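Garnura planner, version 3: review after two months
1/14/24

I installed Garnura in November for our two-arm robot at Brinalbridge, where we work on bathroom cleaning. Before, we used the Rovham planner, so I will compare with it sometimes.

The installation was easy. The manual is short and has some errors, for example the page on joint limits still shows the old file format. I lost one evening with this.

What I like most is the way it treats contact. You can tell the planner that a surface may be touched, and with how much force, and it keeps the rest of the arm away. With Rovham I had to write this part myself. The tool for replaying a run is also very good. You move a slider and see the plan and the joint values together.

Perception is weaker. Glossy white ceramic is difficult for the depth filter, and bright reflections become holes in the surface model.

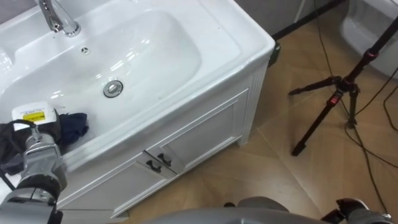

I raised the filter window to 6 and the holes became smaller, but planning is then slower. Dark cloth is also not modeled, so the planner thinks the gripper is empty. I hope the next version will have some support for soft objects.

The license costs 2000 dollars for a year. For a small team it is much money, but I will renew it.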